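Robotics club wants to teach our arm to clear a desk by copying us. Is this realistic or are we wasting the semester?

Posted in: Clubs and Competitions > Student Projects

Wekesa Laizer

I help out with the after-school robotics club at Hartley, and I need somebody to either talk me down or back me up.

For the last two years the club did line followers. They worked, the kids understood every part of them, and we placed at the Brimville meet. This year the students voted to enter the open manipulation category with an arm. The plan is to drive the arm by hand through a tidying task over and over, save all of it, and train a model that does the task without a driver. The task is "put the desk things where they belong." Pens in the cup, scissors in the basket, that kind of thing.

My problem is that I can't tell how much of this is engineering and how much is hoping. One student read that we'd want 2,000 demonstrations. Another one says 100 is plenty. Neither could show me where the number came from. We have 28 saved so far, and a session eats the whole afternoon.

I also have doubts about the objects. The students picked whatever was handy, which means a clear ruler on a white table, pens lying crossed with the ruler, and scissors with loops that catch on things. 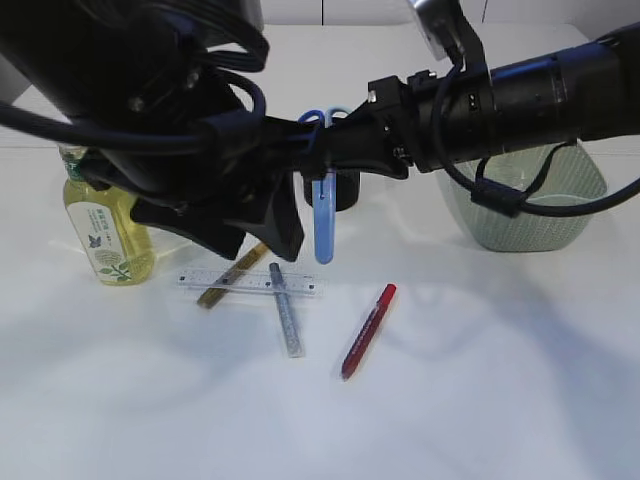 What I'd like to know

1. How many demonstrations does a school club need for something like this? A real answer, please, and not "it depends."
2. Should I make them cut the object list down? They will complain. They think a crowded table looks more impressive to judges.
3. Is there any honest way to check that the thing has learned something, as opposed to replaying a motion that happens to land in the right spot?

We have until February. I can live with a bad placing. What I don't want is six students standing next to an arm that waves around over a table while they tell a judge it's "still learning."

3 replies

Grama_bot_mom

Our club did an arm last year and the kids LOVED it. Just let them go for it! They learn so much from failing. We didn't place but it was a great experience and the poster came out beautiful. Make sure you bring a spare power strip, the one at our table was dead and we lost half the setup time. Good luck!!

Ignacio Escobar

I've judged the open category at Brimville and I mentor a team of my own, so take this as coming from the guy with the clipboard.

On the number: both of your students are repeating something they read. 2,000 is what you see when people want one model to cope with lots of situations. 100 can be enough for one object, one target and a small patch of table where the object might start. Your task as written is neither of those. "Put the desk things where they belong" is a different task for every object on the desk, so if you save 100 runs and spread them over everything, you have a handful of each. I would expect that to fail, and I have watched it fail, with a very nice banner behind it.

You asked for a real answer so I'll give you one. Pick one object and one place for it. Save 100 good runs of that. Throw out the bad ones, and by bad I mean any run where the driver fumbled and recovered in some strange way. Then train, then test, and only then talk about a second object.

On the object list: yes, cut it, but you don't have to clear the table. Leave the clutter where it is and score only one thing. That also gives the judges something worth looking at, which is whether the arm goes for the right item with other stuff nearby. I'd leave these out as targets for the first round:

Clear ruler. It's flat and see-through. Your camera will have a hard time with it and so will the fingers.

Pens that cross the ruler. Whatever you grab, the neighbors may come along for the ride. Lay one pen by itself if you want a pen task.

Scissors. The loops are a decent place to grip and a terrible thing to let go of. With covers on the blades at least nobody gets poked, and I'd insist on that anyway.

Grapes or anything else soft. I've seen teams include fruit to show off how gentle the grip is. If you can't measure the force, leave the fruit alone.

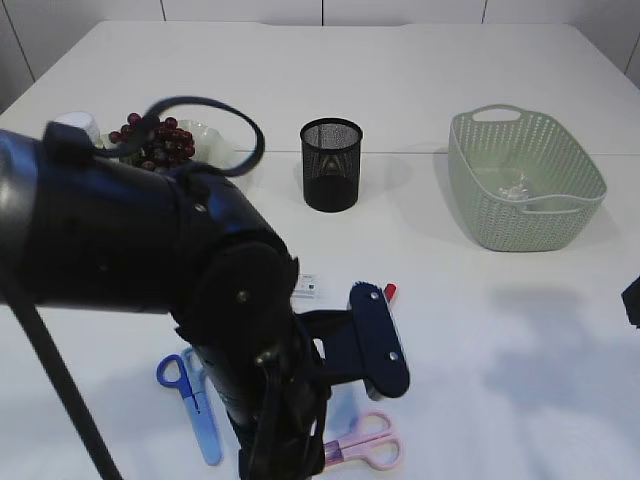

Testing it honestly

This is where most student teams fool themselves, and they don't mean to. They train with the object in a certain place, they test with the object in that same place, it works, everybody cheers. All they have shown is that the arm can go to a place.

What I ask teams to do, and what I'll ask yours if I get your table:

Mark a grid on paper and use it to choose the starting spots. Hold some of those spots back and never train on them. Test on those.

Take the object away and run the model. If the arm goes down and closes on nothing with full confidence, in the same place as always, you've got a replay. I do this to every team. Maybe one in a few is ready for it.

Move the basket or the cup. Same idea.

Write down every attempt before you start it, so that the failures can't quietly turn into "warm-ups." A team that shows me an ugly sheet with all its misses gets more points from me than one with a slick video of the best run.

Last thing, and it's a sore spot. Fludine sells a kit with a trained model already on it, and every season somebody brings one and calls it their work. If your students used a starting model from anywhere, have them say so up front. It isn't against the rules. Hiding it is.

Wekesa Laizer (original poster)

Thanks Ignacio. The no-object test is nasty and I'm going to use it. I read your list out loud to the club and got the complaints I expected, mostly about the ruler, which one of them has become attached to as a "hard case."

What we settled on is one pen, lying alone, into the mesh cup. Everything else stays on the table as clutter and doesn't count for anything. I'm still not convinced about the clutter, to be fair. If we never move it, the model could be using it as a landmark, and then we're back to a replay with extra steps. So I've asked them to shift the other things between runs: bowl, basket, scissors, bottles, all of it. Upright or on its side, I don't care, as long as it isn't the same every time.

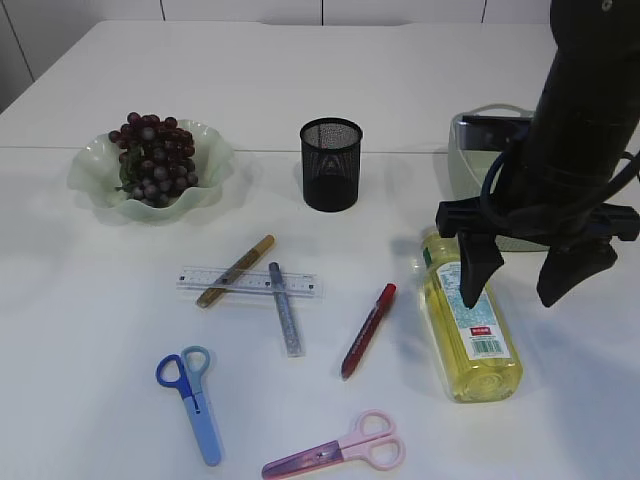
That does mean the 28 runs we had are mostly no good for the new task, and there was some grumbling over that. I told them they could keep the files in a separate folder and compare later. One of the older students wants to train on them anyway just to see how badly it does, and I said fine, as long as she writes down a guess first.

One follow-up for you. When you hold back starting spots, do you hold back the ones at the edges of the grid or mix them through the middle? I can see an argument for both, and I don't want to pick whichever one makes us look better.

Ignacio Escobar

Middle first. If it can't manage a spot that has trained spots on all sides of it, the edges will only depress you. Then test the edges separately and report them on their own line. Don't average the two together, I'll ask for them split anyway.

And let her train on the old runs. I'd like to hear what she guessed.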